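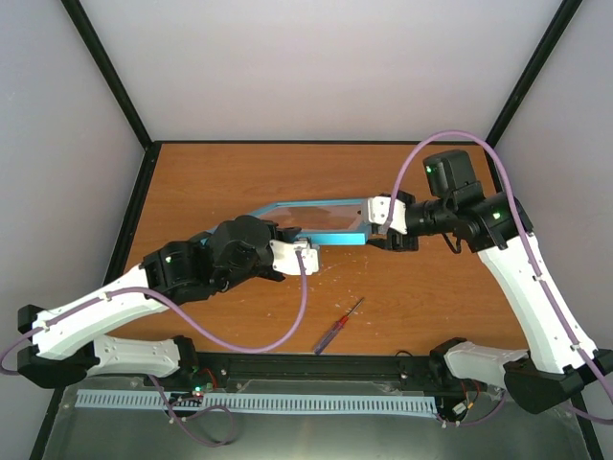

Ketsara Panyasiri preguntó en la última jornada si los dos brazos se coordinan entre sí o si cada uno repite su parte por separado, y añadió que en su taller el problema con los marcos siempre ha sido ese: el segundo par de manos llega tarde y la pieza se tuerce.

En la célula Drisus los dos brazos comparten un mismo programa. Cuando sujetan una pieza entre ambos, el controlador calcula un único movimiento para la pieza y de él obtiene el de cada brazo. Si uno se detiene, el otro se detiene también.

Célula de sobremesa Drisus
Fabricante: Drateck
Disponibilidad: bajo pedido
Demostración: sala Sartori, Oltalville

Descripción

Drisus es una célula de dos brazos para manipular piezas ligeras y alargadas que una sola pinza no puede sostener bien: marcos con panel transparente, tapas, bandejas, cubiertas de aparatos. La unidad de demostración tiene tablero de madera y paneles claros al fondo y a los lados. Los brazos van montados en la parte delantera, uno a cada lado, y trabajan hacia el centro. El frente queda sin panel para colocar y retirar piezas.

En los enlaces largos de los brazos el cable va por fuera, sujeto con clips blancos. Se eligió el color morado para distinguirlo del cableado de alimentación. Las pinzas se montan con una placa atornillada y se cambian con herramienta manual. El cambio de pinza no obliga a repetir la calibración de los brazos, pero sí a comprobar el punto de agarre antes de lanzar un programa guardado.

Características

Brazos: 2, con montaje simétrico
Programas en memoria: 60
Modos de trabajo: guiado manual, reproducción, agarre compartido
Parada: simultánea en ambos brazos
Piezas admitidas: rígidas o semirrígidas, sin aristas cortantes
Uso previsto: interior, sobre banco nivelado

Qué se ve en la demostración

La visita empieza con un brazo solo. Panya Sangkhawat enseña una posición moviéndolo con la mano, la guarda y la reproduce a baja velocidad. Después se pasa al agarre compartido, con un marco azul de panel transparente: las pinzas lo cogen por los extremos, lo levantan del tablero y lo llevan a otra orientación. El ejercicio se repite con el agarre desplazado a propósito, para que se vea cuándo el sistema acepta la diferencia y cuándo se para.

La última parte queda abierta. Se pueden traer piezas propias, siempre que se avise antes de las medidas y el material. El personal de sala decide si la pieza se prueba con los dos brazos o con uno. No se hacen pruebas con vidrio ni con piezas que contengan líquidos.

En la sesión de enero se probaron tapas de plástico y un marco con bisagra. Las tapas se manipularon sin cambios en la pinza. El marco con bisagra se abría al girarlo y hubo que fijarlo con cinta; para ese tipo de pieza Drateck recomienda un útil de sujeción, que se presupuesta aparte.

Jornada de puertas abiertas

La próxima jornada es el 6 de agosto, en la sala Sartori. Cada grupo admite 13 personas y la entrada es gratuita con inscripción previa. Apinya Wongsuwan lleva las inscripciones y responde también a las consultas sobre acceso y aparcamiento. Los menores pueden asistir acompañados, sin participar en el guiado manual.

Durante el movimiento de los brazos hay que permanecer detrás de la línea del suelo. Para el guiado manual se pide recoger el pelo largo y quitarse pulseras y colgantes.

Mantenimiento

La unidad de demostración acumula más de 2.000 ciclos de agarre compartido. En ese tiempo se han sustituido las almohadillas de las pinzas y varios clips de cable – los del tramo cercano al codo son los que más trabajan. Las almohadillas se venden por juegos. Los clips se incluyen en la bolsa de repuestos que acompaña a la célula.

El tablero se limpia en seco. Los arañazos superficiales no afectan al funcionamiento.

Contenido del suministro

Célula montada con los dos brazos, controlador, un juego de pinzas, bolsa de repuestos y manual en español e inglés. La instalación en el taller del cliente se contrata por separado y la coordina Amnuay Nakpan. El curso de guiado manual puede hacerse en Oltalville o en las instalaciones del comprador.

Para recibir un presupuesto hay que indicar el tipo de pieza, sus medidas y si se necesita agarre compartido en todos los programas o solo en algunos.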